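Week 6: Measuring household food waste

Read the Drendton survey before class. It covered 164 homes for one month, January, and logged 1,516 discard events.

Terms to know:

- **Avoidable waste:** food that could have been eaten, such as leftover rice
- **Unavoidable waste:** bones, eggshells, tea bags

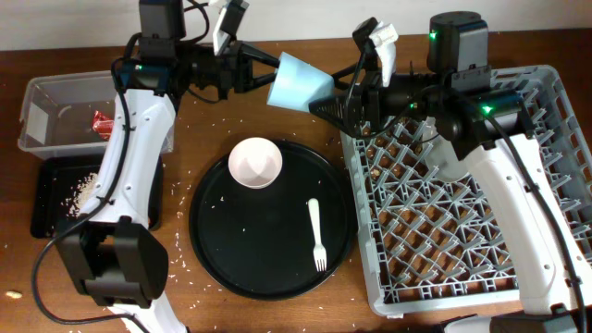
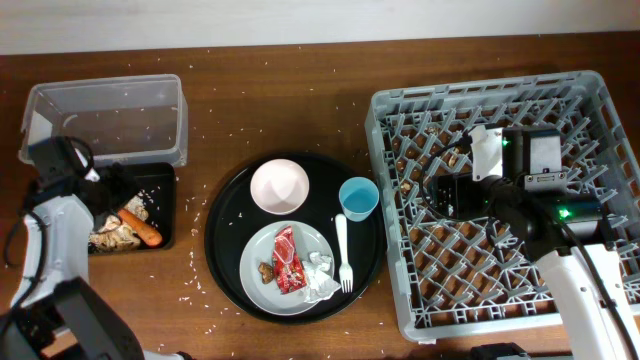 Weigh waste before it goes in the bin. Diaries alone undercount, mostly for small plate scrapings. In Tanholm the gap was 35 percent.

For the exercise, log your own kitchen for a week, in grams. Drinks are left out.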